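Search this site: Enter keywords Go
Print this article | E-mail this article

3.2 Household items

Toys, dishes and grooming tools were drawn from the Wastudholm list of 138 small household items. Each bin held a mix of soft colors and strong ones, with shapes that rest badly against each other, such as bowls, cups and brushes.

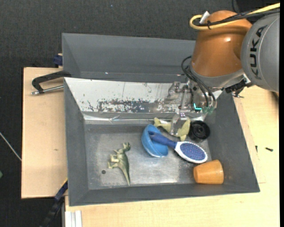
Figure 4. Mixed items in a gray bin, including a blue bowl, an orange cup and toy dinosaurs.

Items were placed again after every 12 trials. Bowls were allowed to rest on their sides.

Reader comments (2)

Plornov: Is the full item list posted?

Meireles: Table 2 only gives 50 of them.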